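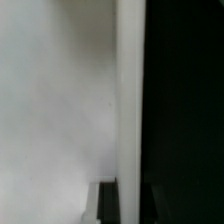
Wrist camera view, close up on a white upright.

Perception and Planning Engineer, Plovel
Posted 5/20/24

We make control software for arms that work in cupboards, closets and shelving. Most of our inputs look a lot like the one at the top of this page: a pale wall, a bright vertical edge, and a large dark area that could be an open cabinet or a dark door. A planner has to decide whether the arm can go in there. Ours decides too quickly, and we want someone who will argue with it.

Please read this before you apply. We have sat through plenty of demos of robots that "understand" a kitchen, and we have given a few ourselves. Our own success numbers come from a test set of 429 reaches, nearly all of them in two rooms that our developers know by heart. We don't think those numbers say much about anybody else's house. If you have a habit of asking what was left out of a chart, you will be busy.

What you would work on

Teltby, our depth and edge estimator. It is far too sure of itself on blurred, plain surfaces, and its confidence scores need to be redone from the ground up.

Jiang, the motion planner. It treats "no depth reading" as free space in more places than we would like. Some of these are known. Finding the others is part of the job.

Replay tooling. We have 4,000 logged reaches and a viewer that crashes on long ones. You may rewrite it or throw it out.

What we need from you

Good C++ and workable Python. Time spent with real arms, including at least one bug you can describe in detail that only showed up on hardware. Plain writing. You will be asked to write up results that went badly, and these get read.

A degree is fine. So is no degree. Please don't send us a list of model names you have fine-tuned.

What we won't promise

That learned perception will fix this. Half the team thinks it will, and the hiring manager is not in that half. We also can't promise that the product ships in November as planned.

Terms

Full time, on site at our Fustcombe lab, with 2 remote days a week once you are settled in. The contract starts with a paid trial of 6 weeks. Either side can walk away at the end of it.

To apply, send a resume and one page on a robotics result you don't believe, and why, to Borghild Engebretsen, perception lead. Published papers are fair game, including ours. No cover letter.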